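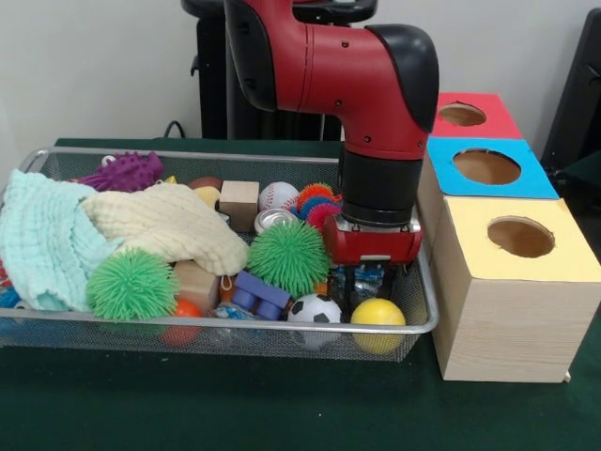 Sorting and Storage of Small Sensory Toys in a Shared Playroom
Student project report
Group members: Yae Nishimura, Ikhsan Saragih, Corina Widmer
Supervisor: Britta Ackermann

1. Introduction

The playroom at the Barasa family centre is used by several groups of children in the same week. Its toys are kept in open baskets on the tables and low shelves. The staff told us in the first meeting that the baskets become mixed very quickly, and that at the end of the day it is difficult to find one particular toy. Our project studied how the small toys are stored and proposed a simple system for tidying them.

We limited the work to toys which a child can hold in one hand. Puzzles, books and dress-up clothes are not included, with the exception of small pieces of cloth, which we found together with the toys in almost every basket.

2. The baskets before sorting

The baskets are made of silver wire mesh and are rectangular. A child can see through the side, which the staff consider an advantage. The disadvantage is that everything goes into the same basket. Spiky balls lie beside wooden blocks, a baseball with red stitching lies behind a round tin lid, and a soft cloth hangs over the rim. The green spiky balls are the favourite colour of the younger group, according to Valentin Brunner, who leads the Thursday sessions.

In total we recorded 277 small objects in the room. It was not always easy to decide what is one object. For example, a tin and its lid were recorded as two objects if we did not find them together.

3. Method

We first emptied each basket on a tablecloth and made groups by the feeling of the surface and not by the colour. Our first attempt used colour, but the children did not follow it and the multicoloured balls did not belong anywhere. After discussion with our supervisor we chose five groups:

Spiky and knobby (rubber balls and squeeze toys)
Smooth balls (also the baseball and the small brown football)
Blocks and building bricks
Cloths
Hard objects such as tins and lids

Each group received its own basket and a label with a drawing. We made the drawings by hand, as the printed pictures we tried in July were too dark to recognize. The staff then used the system for tidying after each session, which took about 30 minutes before our project.

4. Results

The cloths were the most clear improvement. When they lie on top of a basket they hide the things under them, and the children pull everything out to look. With a separate basket for cloths this happened less often. The blocks also stayed mostly in their place.

The spiky toys and the smooth balls were still mixed. Several children put all round things together, and from their point of view this is correct. Ikhsan suggested to join these two groups in one larger basket, but Corina was of the opinion that a large basket becomes too heavy for a small child to carry - we did not agree on this point and leave both suggestions for the centre.

5. Remaining work

The labels are fixed to the mesh with string and they turn around when the basket is moved. A flat clip would be better. We also did not have enough time to observe the afternoon group, whose children are older and build more with the bricks. The drawings for the labels and our full list of objects are kept with the staff in the playroom cupboard.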